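Flistdale Robotics Club
Minutes, June meeting
Started 5:30 pm in the back lab
Notes by Ermira Matić (yes, again)

Who came

Tianyou Feng chaired. I took notes. Also here: the whole folding team, most of the drive team, and Mr. Guimarães, our advisor, who had to leave early for a concert and took the good stapler with him by accident. Please return it!

Last month's minutes

Approved with one fix. I had written that the gripper pads came from Hakar. They didn't, only the screws did. Sorry, everyone.

Money

We have $930 in the account after the bake sale, and that's before we pay Uvine for the replacement cable clips and the spare finger set. Tianyou wants to hold back enough for the van in case the showcase moves across town again. I said fine, as long as we don't run out of tape like we did in the spring. We voted and it passed, with two people not voting because they were still eating.

Folding project

This took up most of the meeting, so bear with me. Tianyou went over where we are with the two-arm cloth task. We now have 531 saved runs, and he has been through all of them and tossed the ones where somebody let go of the controller partway. He'd like everyone to say the run number out loud before they start -- it makes the sorting so much easier for him later.

We talked for a long time about the handoff, when both arms have hold of the same cloth and one has to let go. The pink cloth with the little holes is still the one we use for practice. It's thin and it bunches up right above the fingertips, and half of us love it and half of us want to set it on fire. I'm in the first group! If we can get a clean handoff on that one, I think a plain dish towel will feel like a vacation. The drive team asked if we could switch to something stiffer for the showcase and we went around on that for a while. No decision. Tianyou will try a few fabrics and report back.

We also looked at wear on the fingers. The black coating is scuffed along the rim and showing gray, and there was some worry about it snagging. My own view is that it's mostly a looks problem, but I got outvoted, so we're going to check them at the start of every session and write it down in the blue binder. 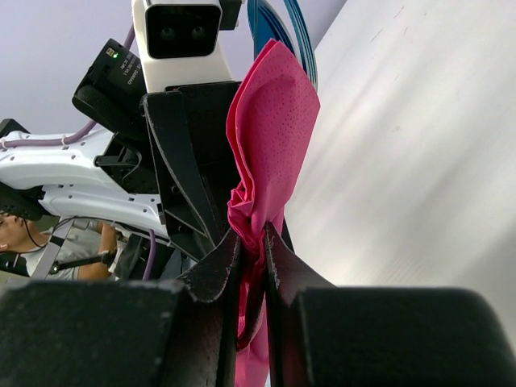

Driving schedule

Same slots as before, with 26 runs per person per week as the goal. If you can't make your slot, trade with someone and then tell Tianyou -- don't just trade and hope. I forgot to do this twice in May, so I'm talking to myself here too. New members sit in on a couple of sessions before they get the controller.

Somebody asked about music during driving. Okay with the door shut, and keep it low enough that you can hear the person on the stop button.

Showcase

Our table is confirmed. We still need a poster, and the title is stuck between "Two Hands, One Towel" and "Folding Is Hard." I like the second one, but the first had more votes when we stopped. Drafts go in the shared folder before the next meeting. We need 5 people for setup and so far I have three names, so please come find me.

To do

Tianyou: try other fabrics, finish sorting runs, email Uvine about the clips
Ermira: poster draft, setup list, get the stapler back
Drive team: start the finger check page in the blue binder
Everybody: say your run number!

Wrapped up at 6:50 pm. Next meeting same room, and it's the drive team's turn to bring snacks.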